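How to clean and look after a wicker basket

Posted 2026-01-09 in Home Basics

Wicker lasts for decades if it is kept clean and not allowed to dry out. Most of the baskets people throw away are only dusty, a bit brittle at the handle, or have one strand that has come undone. This guide covers ordinary cleaning, washing, drying and small repairs. It applies to willow, rattan and cane. Paper-fibre baskets should never be washed, so check first by looking at a broken end under a good light. Paper untwists into a flat strip when you pick at it.

What you need

A soft brush (an old paintbrush is fine)
A vacuum cleaner with a brush head
Washing-up liquid
2 clean cloths
A bowl of lukewarm water
Wood glue and clothes pegs, if there are repairs to do

Step 1. Take out the dust

Empty the basket and remove any lining. Turn it upside down and tap the base with your palm. Go over the outside with the vacuum on low, then use the dry brush to work along the weave. Do the inside last. Corners and the join between the base and the sides hold the most dirt, and a cotton bud will get into places the brush won't.

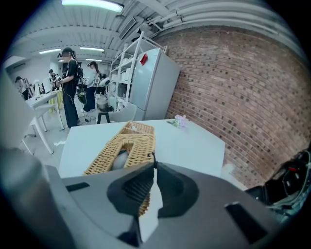

How often should a wicker basket be washed?
Once or twice a year is enough for a basket that stays indoors. Dust it every month or so in between. One that holds vegetables or goes on picnics can be wiped whenever it looks grubby.

Step 2. Wash it

Put a small squirt of washing-up liquid in the bowl. Dip a cloth, wring it out hard and wipe along the strands, following the weave. The cloth should be damp only. Rinse it often and change the water when it turns grey. Wipe a second time with plain water to take off the soap.

Painted or varnished baskets need a gentler hand. Test a patch on the base, and if colour comes off on the cloth, stop and stick to dusting.

For mould, mix one part white vinegar with four parts water and dab it on with the second cloth. Leave it for 5 minutes and wipe with plain water. Do this outdoors if you can. Don't use bleach on natural wicker, as it leaves pale patches and weakens the fibres.

Step 3. Dry it properly

Blot with a dry towel and stand the basket somewhere airy, raised on a cooling rack or a couple of pencils. Give it a full day, and turn it over halfway through. Keep it away from radiators. A basket left in full sun in July will dry too fast and may split at the rim. 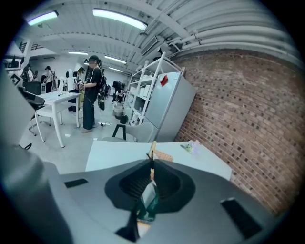
If the basket has gone out of shape, the time to fix it is while it is still damp. Press the sides back with your hands, pack the inside with a rolled towel and tie string round the outside until it has dried. Handles can be eased upright in the same way, a little at a time.

Step 4. Mend loose strands

Soak the loose end by wrapping it in a wet cloth for half an hour. When it bends without cracking, tuck it back under the nearest upright. Let it dry, lift it slightly, put a dot of wood glue beneath and hold it with a peg overnight. Snip off stray hairs with nail scissors. Don't pull them.

A broken upright is harder, and in a basket that carries weight it is best left to a basket maker.

Storing baskets

Keep them out of damp sheds and away from boiler cupboards. Don't stack heavy things inside, and don't hang a large basket by its handle for months on end. If the air indoors is very dry in winter, a light mist of water every few weeks stops the strands creaking.

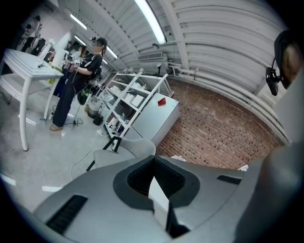
Home Basics: basket care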